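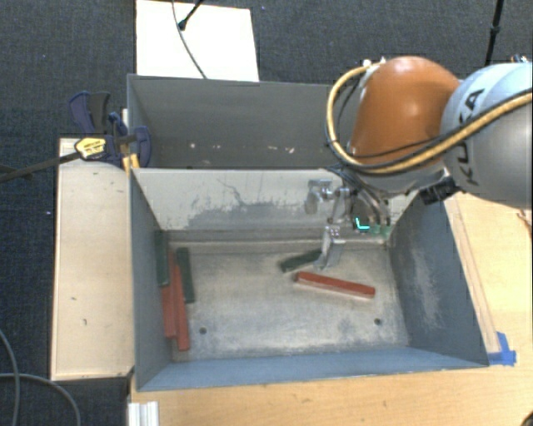

Front bin with the red and dark green blocks, back bin behind it. Mid-morning, April.

Right, the blocks. I've been putting off writing this up because I kept thinking I'd change my mind about the paint, and I have now changed my mind about the paint twice, so it might as well go in the book.

We're on the second batch. The first lot were cut from the Broneck offcuts and they were rubbish, frankly - every one a slightly different width, and the ends furry enough to leave bits everywhere. For this batch I set the stop on the saw properly and cut everything 32 mm wide. I did the long ones first and got the shorter ones out of what was left over. Said reckons I should have made them all the same length and been done with it, but I like having a mix. A bin of identical blocks settles itself into rows if you so much as nudge it, and then you've got a very dull bin.

Colours are red and dark green. The red is lovely, went on in two coats, no complaints. The green is the Metuvton one and it came out a good deal darker than the lid promised. Against the grey metal I'd have liked something brighter, especially down by the walls where the shadow sits. I did try thinning it on a scrap and it just went streaky. Leave it for now. If we do a third batch I'd go for a proper leaf green, or yellow if there's any left in the cupboard (there was half a tin at Christmas, but somebody has been painting shelves).

Drying: left them overnight on the rack with the nails. Reds were fine by morning, greens still a bit tacky on the undersides, so I gave those until after lunch. Don't stack them early! I lost a very nice one that way last time, stuck fast to its neighbour, and it took a strip of paint with it when I pulled them apart.

Sanding was 100 grit on the faces and then a quick pass over the long edges, just enough to take the sharpness off. I wouldn't go further. Said rounded his over much more on the sample he made and it looked smart, but it rolled onto its side whenever it got the chance.

Now the bins. Both grey metal, one behind the other, and I've got the six blocks in the front one. They've bunched up along the left wall, four of them nearly side by side with a dark green one leaning on the metal, and then a red and a green off by themselves at different slants. I rather like that as a layout, it's what you get from a bin that's been used a bit. The back one wants a clean. There are small pale chips in the bottom and a fair few scuffs, and I'm not certain how much of it will shift. Brush first, then a wipe with the Endis stuff, and if the marks are still there after that I'll live with them.

I did wonder about lining them. We have 76 cm of the Younis felt on the roll, and I think that would do one floor but not two, and one lined and one bare would annoy me every time I looked at it. Rubber mat would be quieter but it grabs the paint. Said votes for leaving them as bare metal and putting up with the noise. It is quite a noise, mind you - a long block dropped flat in there sounds like someone's fallen down the stairs with a tray.

Things to do:
Brush and wipe the back bin.
Touch up the green ends, small brush, one coat.
Write the lengths on the underside in pencil before I forget which is which.
Ask Said where the other 20 blanks have gone. I cut them, I know I cut them, and they aren't under the bench.

Later, same day: found the blanks. They were in the box marked hinges. Two have split along the grain so I've binned those, and the rest are on the shelf by the saw, waiting for paint.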